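Garment Handling Cell: Progress Report on Equipment Planning
Prepared by Enda Hennessy for the Boltgate fund
June 2020

Where we are

The grant was made to get one working cell for picking up, sorting and folding used clothing at the Ledell building, with a second cell to follow if the first one earns its place. This report covers the equipment side only. Staffing and the lease are in the separate note sent with the last claim.

The first arm is installed and running. We have been using it on shirts, jackets and bedding from the donation stream, one piece at a time, with an operator at the table. The purchase of the second arm has not been made. I am asking for the decision on it to be moved to November, for the reasons set out under Budget.

Purchases to date

The arm and its controller came from Movar and were paid for in full in the last period. The wrist camera was bought separately and is already covered by the approved claim. The table and the floor anchors were made up by Egan, who also did the electrical connection. Their final invoice was $3,033 against a quote of $3,127. The difference is one emergency stop button that we already had on the shelf.

We also spent part of the small parts line on fingertips. The original plan assumed one set would last the whole first year. The rubber facing on the first set came away at the tips after a few weeks of use on heavy cotton, and we changed to a thicker facing that is glued and screwed. I would like to treat fingertips as a running cost from now on, in the same way as printer toner, and have put a line for them in the revised budget.

What the work has shown about the equipment

Flat items go well. Pillowcases and plain T-shirts can be picked up at a corner and laid out by the arm with little help. The operator mostly straightens the far edge.

Outerwear is harder. Flaps, plackets and buttons give the fingers something to catch on, and a thick seam will hold the fingers open wider than the grip setting expects. When that happens the arm reads a good grip and lifts, and the cloth next to the seam slides out. We have changed the grip routine so that it closes, waits, and closes again before lifting. It adds time to each pick, but the operator steps in less often.

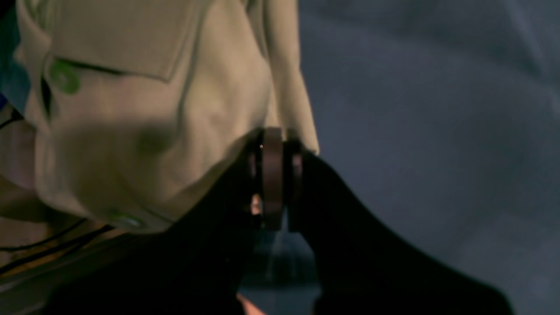 Pale fabrics have needed their own camera settings. At close range a light cloth washes out and the folds are hard for the software to tell apart, so we now lower the exposure for the last part of the approach. The change cost nothing. I mention it because the first draft of the second cell's budget included a more expensive camera to solve the same problem, and I have taken that camera out.

Cable routing is still not right. The cables we run to the wrist were supplied long, and on low approaches they can drag on the table or get under the cloth. Egan has quoted for a sprung cable guide that would hold them above the forearm. We would fit it to the first arm and, if it holds up, specify it on the second.

Budget

The equipment budget had three open lines at the start of this period: the second arm, guarding, and small parts.

Second arm. Movar will hold the present price until November. I recommend that we use that time. The layout for two arms depends on whether they share a table or work on one each, and we can't answer that until the folding trials are finished. Buying now would get us the arm sooner, but it would sit in its crate while the table was designed around it.

Guarding. The original figure was for a full fence. The insurer's surveyor has since agreed to a fence on the aisle side and a light curtain at the operator's position. We have asked for two quotes and have received one. I will not commit this line until the other is in.

Small parts. I am asking to move $1,000 from the guarding line to small parts. It would pay for the cable guide, spare fingertips and a stock of the facing material. The total grant does not change.

Delays

The folding trials started later than planned because the building was closed to us for part of the spring. The arm was not damaged or moved in that time, but the calibration had to be done over when we got back in. We lost the early trial dates and have rebuilt the schedule from the date we returned. Movar extended the service cover by the length of the closure at no charge, and we have that in writing.

Next period

Finish the folding trials on shirts and then move to jackets with fastenings.
Fit the cable guide and run it for a full month before reporting on it.
Get the outstanding guarding quote and place the order.
Send you the two layout drawings, shared table and separate tables, with a price for each.

Decisions needed from you

Approval to move $1,000 between the guarding and small parts lines.
Agreement to defer the second arm to November.
A note on whether fingertips and facing material can be claimed as consumables. The grant terms mention tooling but do not say which side of the line these fall on, and I would prefer to have it settled before the next claim goes in.

Copies of the Egan quote and invoice and the Movar letter are attached to the claim form.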